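3. Where the clean laundry goes
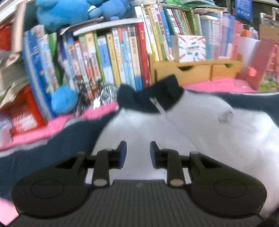 Figure 3. Clean or worn? Fabric pieces lying in front of a packed bookshelf.

I started this project thinking I was going to write about washing machines. My plan was simple: ask people in Jeltthorpe how often they ran a load, how full it was, and what temperature they picked, then work out what all that meant for water use. I got those answers, and they're in Section 2. But the thing people kept wanting to talk about was the part after the wash, when the clothes are clean and have to go somewhere, and they just... don't.

So this section is about the pile. I talked with people in 40 households, and I asked every one of them the same opening question: where are your clean clothes right now? I expected "in the closet." What I mostly heard was a pause, then a laugh, then "on the bed" or "on the chair" or (my favorite) "in the guest room, which is why we don't have guests." Figure 3 gives you the flavor of it. A navy blue cloth, a white piece with a dark trim, some pink underneath, and a bookshelf right behind. If you asked me to sort that into clean and worn, I couldn't do it from looking, and my interviewees told me they often can't do it with their own stuff either.

That matters more than it sounds like it should. When a person can't tell whether a shirt has been worn, the safe choice is to wash it again. I've been calling these "doubt loads" in my notes, and the name stuck. Of the 40 households, 30 said they had rewashed something in the past month only on account of not being sure. I did not expect that number! I went back and reread the transcripts to see if I had asked the question in a leading way, and I don't think I did, though readers can check the wording in the appendix.

Kordestani, the older apartment block near the river, was where doubt loads came up the most. My first guess was closet size, and the closets there are tiny. But the newer units at Grelov have big walk-in closets and people there piled things up too, only with more floor to do it on. What seemed to track better was the distance between the dryer and the drawer. In Kordestani the machines are in the basement, and by the time a basket has come up six flights, folding is the last thing anyone feels like doing.

I also asked people to keep a diary in Plavora, the note-taking app we used for the whole study, for some 3 weeks in June. Diaries are messy (one person mostly wrote about soup), but they helped me see timing. Clothes that got folded tended to get folded the same evening. After that they slid into a kind of storage, and people dressed straight from the pile until it was gone or until a fresh load landed on top.

I want to be careful here. Self-reports about housework are shaky, and people may have played up the mess to be funny or played it down to be polite. I also never weighed a load, so I can't tell you how much water the doubt loads use. What I can say is that asking only about the machine misses a good deal of what sets it running, and the next section takes up what happened when we gave half of the households a second basket.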